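Losutetti shared workroom
20 January thoughts, a thread on the small things that have no home. I have lived with this problem for two winters, so perhaps my experience is useful for someone.

1/ Every shared room has them. A roll of tape, a lid, a toy from a child who visited once, a plate with bumps that belongs to a building set which left the room long ago. You do not want to throw them away and you also do not want to see them.

2/ At first we had a drawer. A drawer is a bad idea for this. It is closed, so people put things in and forget them immediately. When we emptied it in November, there were three rolls of tape, and I had bought a new one the week before.

3/ After the drawer we tried small boxes with labels. Mahlet Belay wrote the labels and her handwriting is beautiful. It worked for the tape and for the pencils. It did not work for the rest, as you cannot write a label for a thing when you do not know what it is.

4/ We had a box called "Other". After one month almost everything was in "Other".

5/ So now we use one open metal bin on the table. Wide at the top, slanted walls, no lid. I was against it in the beginning. I thought it would look untidy, and it does look a little untidy. But you see everything with one look, and this is worth more to me than a tidy table.

6/ The rule is simple. If a thing covers another thing, the bin is too full and somebody must take something out. Usually this somebody is me, I will admit.

7/ About the price, because two people have asked me by message. I paid 149 for the bin, second-hand, and I carried it home on the tram with one hand. A new one of the same size was offered to me for 800. I do not understand who pays this.

8/ Metal has good sides and bad sides. It is strong and you can wipe it. It is also loud. If you drop a pair of scissors in it, the whole corridor knows. Desta Ayele suggested a piece of felt on the floor of the bin, but then crumbs stay in the felt, so we decided to live with the noise.

9/ Second-hand metal also comes with marks. I tried vinegar, then baking soda, then both together (this was only foam). Some of the marks became lighter. The others I have accepted, in the same way that one accepts the marks on an old baking tray.

10/ Tape deserves its own post. A roll of tape always goes to a corner. I put it in the middle, and the next time I look, it is in a corner again, on its side. I have stopped to fight with it. At least I always know where to look.

11/ Soft things are more difficult. Foam, sponges, pieces of packing material. They are light and big, and they take the place of ten useful things. My advice is to keep one and to stand it against the wall.

12/ Foil and empty packets are not odds and ends, they are rubbish. I write this with love. You know who you are.

13/ And toys! We are a room of adults, and still there are toys. Sunee Ongart says we should give them to the kindergarten downstairs, which I find a good idea, but each time I bring the bag, somebody takes out the one toy they are fond of.

14/ The bin on its table, with the tape in its corner:
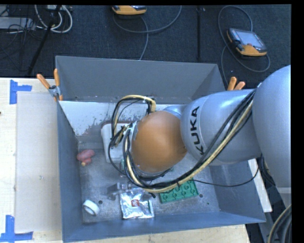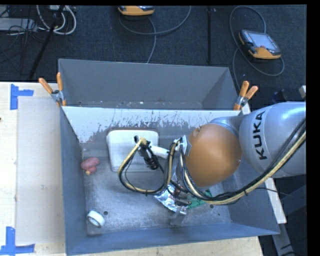 15/ I empty the bin on the last Friday of each month. It takes around 40 minutes if I am alone and much longer if I have help, because then every object needs a discussion. I make three piles on the table: stays, goes home with its owner, goes away. The second pile is always the biggest in the morning and the smallest in the evening.

16/ For things without an owner I send one message to the group and wait for a week. One message only. In the beginning I sent reminders, and it made me tired and it made the others tired too.

17/ My next question is about cloths. Do you keep the cleaning cloths near the table or in the cupboard? We keep them in the cupboard and they are never used. I think I will put up a hook by the sink. If you have a hook that holds on tiles without drilling, please write me the name of it.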